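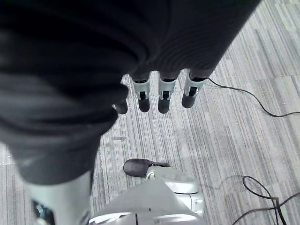 Setup and upkeep of the Nuswood arm and hand - project report, group 7

Filed under: Student Work > Robotics > Maintenance

Our job this term was keeping one unit going, hand and sleeve mostly. Elisa Bianchini did the wiring, Pierina Marras did calibration, I did the log and whatever was left over.

1. Starting state

Handed over in October with no service notes. Fault count in the old log was 70, nearly all of them finger joint errors. Some repeated the same fault three times in a row so the real number is lower, didn't have time to sort them.

2. Sleeve

Dark grey fabric over the arm, loose fit, bunches up at the cuff. The wrist camera sits close to it and the folds get into the view when the elbow bends. Tried pulling it back and taping it, tape let go within the hour. Ended up stitching a band of elastic inside the upper end. Better. Still creeps down over the finger on one side after a long run, so check it before every session.

3. Fingers

Each clip on the finger joints has to be seated flat. If one lifts, the finger closes late and the controller throws a fault. Procedure we settled on:

- power off at the wall, wait for the fan to stop
- sleeve up past the wrist, peg it
- press each clip with a thumb, dont use pliers
- wipe the fingertip pads, damp cloth only
- power on, open and close slowly, watch for a lagging finger

Pierina ran 334 open/close cycles after reseating. Two faults, both the same finger. We swapped its clip for a spare from the Vindik kit and ran another 234, no faults. Not a fair comparision as the second run was shorter, and we should of kept the speed the same too.

4. Cables

Black cables on grey carpet, easy enough to see, still easy to catch with a foot. They run loose across the floor and tangle whenever the unit gets moved. Elisa labelled both ends with coloured heat shrink. A floor cover is on order from Ranasinghe - hasn't come yet.

5. Not finished

- torque check on the wrist
- written limit for pad wear, we are just going by eye at the moment
- proper storage for spare clips (currently a margarine tub)

Next group: read section 3 first. Spares are in the second drawer, key is at the front desk in the Brultadton building.

7 shares | 2 comments

Related
Conveyor timing on a budget, group 4
Rewiring the Vindik test bench
Brultadton workshop induction notes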